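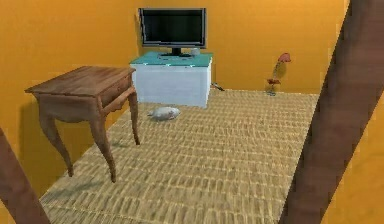
Why does it matter how heavy you are, one reader wants to know, if you're quick enough to get out of the way? And couldn't a small fighter just be really, really brave?

Those are very good questions, and the people who run boxing and wrestling and judo have been arguing over them for a long, long time. So get comfortable, because we're going to talk about weight classes: what they are, how the weighing is done, and what happens when the scale says something a fighter didn't want to hear.

Let's start with a seesaw. If you sit on one end and a grown-up sits on the other, you go up and you stay up. You can wiggle, you can kick your legs, you can be the bravest person in the whole park, and you're still up there until the grown-up decides to let you down. Wrestling with somebody much heavier can feel a lot like that. Being quick and clever helps a great deal (smaller wrestlers do surprise bigger ones, and it's wonderful fun to watch when they do), but a heavier person is harder to push, harder to lift and harder to wriggle out from under. A punch with more weight behind it usually lands harder, too.

A weight class is a group of people who all weigh nearly the same. Each class has a top number, called the limit. If you weigh that much or less, you're in. If you weigh more, you go up to the next class. Some of the classes have lovely old names. Boxing has flyweight and bantamweight near the light end (a bantam is a little chicken, and a feisty one), then featherweight, and it goes up and up to heavyweight. Judo mostly skips the names and just uses kilograms.

Now, how does everybody get weighed? At a big professional fight, it often happens the day before. Say the fight is on a Saturday evening; then the weigh-in is on Friday. Each fighter steps on the scale, stands very still, and an official reads the number out loud. Sometimes the fighters stand nose to nose afterward and try to look scary. You don't have to do that part, and I would rather you didn't do it at the breakfast table.

Junior tournaments are a good deal calmer. The Dimitriou Cup, held in Vatdale each October, is a nice one to think about. Last time there were 598 young wrestlers signed up, so the line for the scales began at breakfast time and went out the door and along the hall. The Komidik arena can hold 4,000 people, and with so many moms and dads and grandparents it was a squeeze by lunch! The children from the Brusteren club brought a card game to play while they waited, and I think everyone in line should steal that idea.

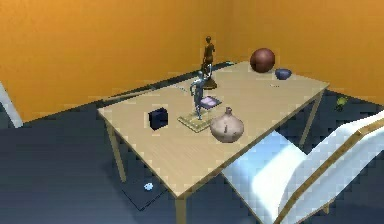
A dark bronze figurine on a light wooden table.

Now and then somebody steps on the scale and is a tiny bit over the limit. In many contests they get another try later on. If they're still too heavy, they may be moved up a class, or they may have to sit that contest out. In a professional fight, the two sides might agree to go ahead anyway, but the fighter who missed the limit often has to give up some of the money. And if a championship belt was waiting, that fighter usually can't win it, even by winning the fight. Imagine that!

There's a serious bit here, so please read it slowly. Some grown-up fighters try to get lighter in a hurry before a weigh-in by eating and drinking very little. It makes them weak and dizzy, and it can make them very sick. Doctors worry about it a lot. Children should never do it, for any sport, for any reason. You're growing, your weight is supposed to change, and moving up a class means you've grown, in the same way that your shoes get too small. If anyone ever tells you to skip meals or stop drinking water for a match, tell a parent or another adult you trust, right away.

We use cookies to remember your reading level and to see which pages our readers like. Ask a grown-up before you change your cookie settings.

Does weight decide who wins, then? Oh, not at all. Two wrestlers can weigh exactly the same and still be wildly different. One might be tall with long arms, and the other short and strong as a little tree stump. One might have practiced since kindergarten. Weight classes take away one big difference so that you can see all the interesting ones: balance, timing, patience, and knowing what to do when your favorite move doesn't work.

Some contests don't use weight classes, by the way. In professional sumo, in Japan, everybody is in together, and a wrestler may find himself facing a man who is far heavier. The lighter ones have to be slippery and smart, and the crowd goes wild when one of them jumps to the side and the big fellow goes sailing out of the ring.

If you'd like to try a sport like this yourself, ask whether there's a beginners' class near you. The coach will find you a partner close to your own size, and the first thing you'll learn is probably how to fall down without getting hurt, which takes more practice than you'd think.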